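MS 2: Materials and Form
Handout 11: Bending, folding and ribs
Course lead: Lenka Říha. Lab sections: Reece Treloar, Sunita Yazzie.

Read before lab. Sections 1 and 2 are assumed in the problem set. Section 4 will be covered again after the midterm.

1. Why thin sheets bend easily

The stiffness of a flat strip in bending depends on the modulus E of the material and the second moment of area I of the cross-section. For a rectangle of width b and thickness t:

I = b t^3 / 12

Doubling t multiplies the bending stiffness by eight and the stiffness in tension by two. A thin sheet therefore resists stretching far more than it resists bending, and under most loads it will change shape by bending first.

The strain at the outer surface of a sheet bent to a radius R, measured to the mid-plane, is t / 2R. A sheet 2 mm thick bent to R = 20 mm has a surface strain of 0.05. Steel yields well below this. Soft foams and many elastomers recover from it fully.

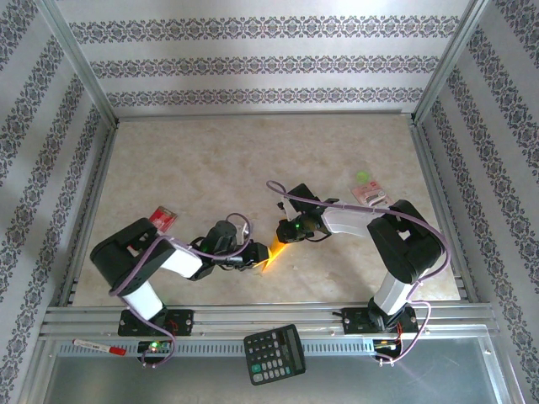 The sign of the strain changes through the thickness. The outer face is in tension, the inner face is in compression, and the neutral surface lies at mid-thickness if the material behaves the same way in both. Foams usually do not. Cell walls buckle in compression at low stress, the inner face gives way, and the neutral surface shifts toward the outer face. Use the rectangular formula for foam only at small curvature.

2. Curvature in one direction

A sheet curved in one direction becomes stiff in the other. A flat strip of paper held at one end droops. The same strip with a slight trough pressed along its length stands out straight. The trough moves material away from the neutral axis, and I rises quickly with its depth.

A surface that can be made from a flat sheet without stretching is called developable. Cylinders and cones are developable. Spheres are not. Any attempt to wrap a sheet over a sphere produces either stretching or wrinkles.

A rolled sheet released on a table will open until its elastic moment is balanced by its weight and by friction. If it was stored rolled for a long time, part of the curvature is permanent (creep). The notes by Brenda Birkett from last August give a creep test for the Letel sheet stock. Copies are in the Greenwood reading room. 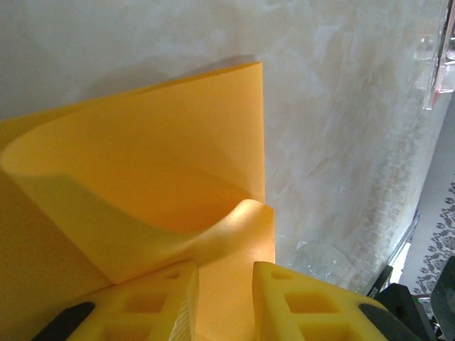 3. Ribs and cutouts

Material near the neutral axis carries little bending stress, and much of it can be removed. Two common methods:

(a) Ribs. A thin wall is backed by narrow upright webs. Typical rib thickness in molded plastic is a little over half the wall thickness. Thicker ribs cool slowly and leave sink marks on the opposite face.

(b) Cutouts or pockets. A thick section is hollowed from one side. Corners need a radius, as a sharp inside corner raises the local stress.

A pocketed section stays stiff along the line of its webs. Its torsional stiffness falls sharply if one face is left open.
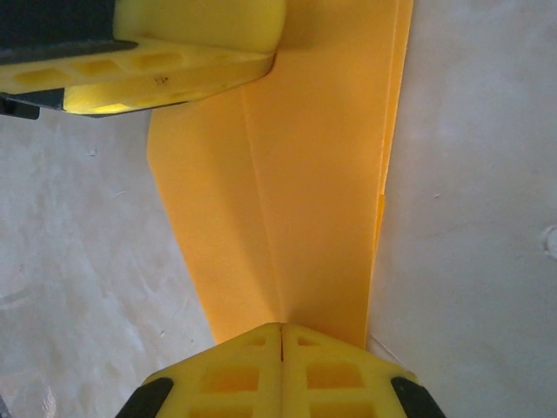

Fig. 3. Shallow rectangular cutouts along the underside of a yellow plastic part.

4. Problems

4.1 A strip 300 mm long and 20 mm wide is clamped at one end. Find the tip deflection under its own weight for t = 2 mm. State E and density from the table in Handout 2.

4.2 Repeat 4.1 with the strip bent into a shallow circular trough. Assume the cross-section keeps its shape.

4.3 State whether each surface is developable: a cone, a saddle, a corrugated roof, a torus.

Problem sets go to Maureen Lockwood, Woltden building, by 4th February.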